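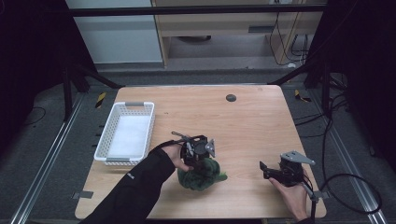 Dark green cloth, bunched up on a light wood-grain table.

Home Guides Fabric Care Repairs Contact

Setting Up the Rendell Steam Press, Section 2: From the Box to Your First Flat Napkin
By Despina Avram
March 2023
79 shares 17 comments

If you've read Section 1 you already know I love this machine more than is reasonable. The Rendell is a tabletop steam press, which means two padded plates, a handle and a water tank, and it will do a whole set of dinner napkins in the time it takes me to find my ironing board. The booklet in the box is fine, but it was clearly written for people who have used a press before, and I hadn't! So this section is the set-up as I do it now, after a few soggy mistakes.

Before you start

You'll need a sturdy table, a grounded outlet within reach of the cord, a jug, a clean cotton rag and a piece of fabric you don't care about. The press weighs 31 pounds, so please get a second pair of hands to lift it out. My neighbor Timo Lindemann held the box down while I pulled, and we still nearly lost the instruction sheet under the foam.

CAUTION: Don't plug anything in yet. The plates begin heating as soon as there's power and the handle is up.

Getting it in place

1. Put the press on the table with the handle facing you and at least a hand's width of clear space behind it. Steam comes out of the back edge, and wallpaper doesn't like it (ask me how I know).

2. Push down gently on each front corner. If it rocks, turn the little rubber feet until it stops. Mine needed two full turns on the left.

3. Find the shipping lock, a red tab under the handle. Slide it to the right and pull it out. Keep it somewhere safe – you'll want it if you ever move the press or send it in for service.

4. Lift the handle all the way. The upper plate should rise slowly and stay up by itself. If it drops, stop there and go to Section 6.

Filling the tank

5. Lift the tank straight up and out. It feels stuck the first time. It isn't.

6. Fill it to the lower line with distilled water. I used tap water for my first month and got chalky specks all over a tablecloth, so I've mended my ways.

7. Wipe the outside of the tank with your rag and drop it back in until it clicks.

NOTE: No scented water, no starch and no vinegar in the tank. Spray starch goes on the fabric, and only a little at a time.

First heat

8. With the handle up, plug in the press and turn the dial to COTTON. The amber light comes on.

9. Wait for the light to go green. You may smell something a bit like a new toaster, and a whiff of that is normal on the first heat. Open a window and have a coffee.

10. Lay your don't-care fabric over the lower plate, close the handle, and press the steam button three times. Check the fabric for spots. If it has any, move to a clean patch and go again until it comes out clear.

CAUTION: The metal rim gets much hotter than the padding. Feed fabric in by its edges and keep your fingers on the handle side.

Pressing a napkin

11. Shake the napkin out and smooth it with your palm on the table first. I used to skip this and go right from the laundry heap to the plate, and all I did was iron the wrinkles in harder than before.

12. Check the care label. Linen and cotton can take the top setting. For blends, start one notch lower than you think you need. Dark colors go in wrong side up or they can pick up a shine.

13. Lay it on the lower plate with the hem even with the front edge. Napkins wider than the plate get done in two halves.

14. Close, steam once, count to five, open. Lift the napkin off with both hands and let it cool flat before you fold it. Folding warm fabric puts a crease in that really hangs on.

NOTE: If error code 422 shows on the display, the tank isn't seated. Take it out, put it back and listen for the click.

Putting it away

15. Turn the dial to OFF, unplug, and leave the handle up until the plates are cool to the touch.

16. Empty the tank. I forget this more than any other step, and Maysoun Khasawneh, who read a draft of this guide for me, has written EMPTY THE TANK on a sticky note for my press.

17. Once it's cool, close the handle with a dry cotton cloth between the plates and put the dust cover on.

Section 3 covers shirts – collars first, then cuffs, then everything else – and I'll get into the sleeve pad there too.

Previous Next Back to Fabric Care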